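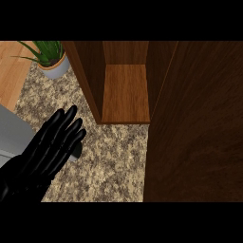 Figure 6. The hand over the rug in the practice room, fingers out, shelving unit ahead.

Section 7: Your first reach in the Drimitis simulator

Okay, arm software installed? Great, now we get to move something! I do this part with every new Drimitis user, and I still think it's the most fun bit of the whole setup.

1. Open the practice room and pick Single Hand from the Robot menu. Leave the second arm off for now (you'll meet it in Section 8).

2. Look down until you can see the rug. I like to start with the hand low and to the left, pointing up toward the shelves.

3. Press Open. The fingers should straighten and spread a little.

4. Nudge the hand forward in small taps. Please don't hold the key down, it picks up speed quicker than you'd think!

5. Stop short of the shelving unit and press Save Pose. I named mine 226 and then forgot what it meant, so maybe use a real word.

Note: The potted plant and the furniture are solid in the simulator. Bump one and the hand freezes until you press Reset.

Caution: Never send a saved pose straight to a real arm. Run it at slow speed first, with your thumb on the stop button.

Hand not moving at all? Check that Speed isn't set to zero. Pascual Medina on our Gadum help desk gets that one a lot, and he's happy to walk you through it at extension 83.

Last updated 7/1/21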